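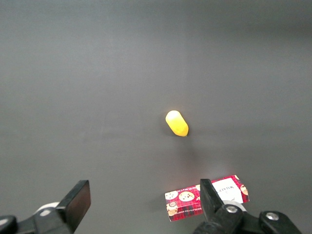
The **Lorkel drift fault** is a failure found in tabletop picking robots that use the Lorkel two-finger gripper, in which the fingers slowly lose track of how far apart they are. A gripper with the fault believes it has closed on an object when it hasn't quite reached it, or, more worryingly, keeps squeezing well after it should have stopped. It takes its name from the gripper, although the trouble lies in the software that drives it, a control package called Paiva.

## Background

The Lorkel was built for light work on a plain table: small packages, boxes of cookies, capsule-shaped pieces and the many other odds and ends that a household or a small shop might want sorted. It has a pair of flat black finger pads, and it is usually fitted with a small camera near the wrist, looking down past the fingers at whatever is waiting to be picked up. People who have worked with one tend to speak of it fondly, and it is a patient little machine when all is well.

## Discovery

The fault was first written up at the Sovthorpe workshop by Samran Boonchu, a technician who had been running long sorting trials there through September. Thin cardboard boxes were coming back with dented sides, and at first everyone blamed the boxes (a fair guess, as some had traveled a long way). Boonchu went patiently through the logs and found that the dents began only after 311 grips without a restart.

## Cause

Paiva works out the finger opening by adding up small motor steps. Each time the fingers spread fully apart, the count ought to return to zero, but one version of the package skipped this reset whenever a new pick was ordered before the fingers had finished opening. The error from a single skip was tiny. Over 400 grips it could reach 10 millimeters, plenty to crush a light carton or pinch a fingertip.

## Safety and repair

No injuries were recorded at Sovthorpe. The workshop's notice, dated 6 November 2025, told operators to keep their hands off the table while the arm was powered and to restart the gripper every 50 grips until the corrected package was installed. The correction makes the arm wait for the fingers to open all the way before it will accept another pick, and this slows the work a little.

## Related faults

The older Trudeck gripper shows a similar kind of drift, traced to a worn belt. Replacing the belt cures it, and Paiva needs no change.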